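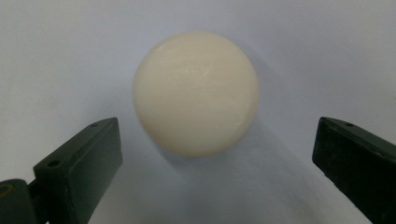 Figure 4.1. A cream-colored ball between the open fingers of a hand-held gripper. Neither finger is touching it.

Chapter 4
Teaching by Hand and by Remote

In Chapter 3 we wrote motions as lists of joint angles. That works when the part is always in the same place. It works badly for a task such as picking up a ball that may lie anywhere on a table, and most people would find it quicker to do the task than to write it down. This chapter covers ways of recording a person doing the task so that a robot can learn from the record.

There are three common ways. In the first, a person takes hold of the arm and moves it. In the second, the person stays back and drives the arm with a remote control — a joystick, a pair of handles, or a smaller copy of the arm. In the third, no arm is present. The person carries a gripper fitted with a camera and works with it directly. Figure 4.1 shows the view from a tool of this third kind.

One complete record of a task is called a demonstration. It holds the camera images, the position of the gripper over time, and the width of its opening. At 30 images per second, a demonstration lasting 30 seconds holds 900 images.

Look again at the figure. The fingers are open wider than the ball, with one on each side. A learner needs many images with the fingers clear of the object, as here, and taken before contact, since they show how the gripper should be lined up. Demonstrations that begin with the object already gripped leave that part out.

Section 4.1 follows Rakiya Babalola and Kayode Lawal as they record a ball-picking task at the Akande workshop. Section 4.2 deals with delay in remote control, and Section 4.3 with sorting good demonstrations from bad ones. The exercises use the Flaveck data set, which has 15 demonstrations in each of 6 groups.

Before you start, you should be able to:
convert a gripper position from camera coordinates to table coordinates (Section 2.5)
read a plot of joint angle against time (Section 3.1)

Key terms: demonstration, hand guiding, remote control, opening width, delay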